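Fruit sorting in a real bedroom: Trotton team teaches a robot without a robot

Robots are very good at picking up the same orange from the same spot on the same bench. Ask one to clear a jumble of fruit in somebody's home and things get interesting, and a small group at Trotton has just shared a lovely result on exactly that problem.

The project is called Kukby, and its idea is simple. People carry out the job themselves with a hand-held gripper that has a camera on it, and the recordings are used to train a robot arm that was never in the building. The latest round covered 61 homes, with fruit laid out on whatever surface was to hand: kitchen counters, desks, even beds.

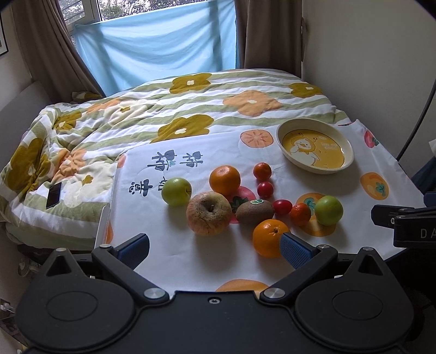

Going for the orange: the hand-held gripper at work on one of the Kukby fruit layouts.

Dorothy Dawber, who leads the work, says the clutter is the whole point. "We used to tidy up before every recording, and the robot learned to be brilliant in tidy rooms!" she told us. "Now we want busy patterns, odd light and fruit of every size, all pushed up close together."

Patterned cloth turned out to be especially useful. When there is fruit printed on the fabric as well as fruit lying on top of it, the trained model has to work out which is which before it closes its fingers. Earlier versions would happily pinch at a printed persimmon (the team has a whole folder of these, and they are great fun to watch).

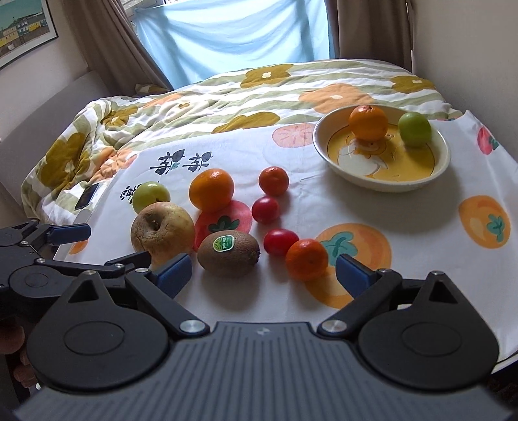 The numbers are very encouraging. In February the group ran 183 test picks in four homes the model had not come across before, and only nine of them failed. Most of those nine were cherry tomatoes, which tend to roll off just as the pads touch them. Wrinkled old apples, which everyone had expected to be a headache, gave no trouble at all.

Nusrat Lodhi, who wrote the training software, is already busy with the next step: putting fruit into a bowl in a set order, small pieces last, so that nothing gets squashed. She is also trying shorter recordings to see how little a person needs to show before the robot gets the hang of it. The group plans to release the recordings along with the test results, and we can't wait to have a go with them.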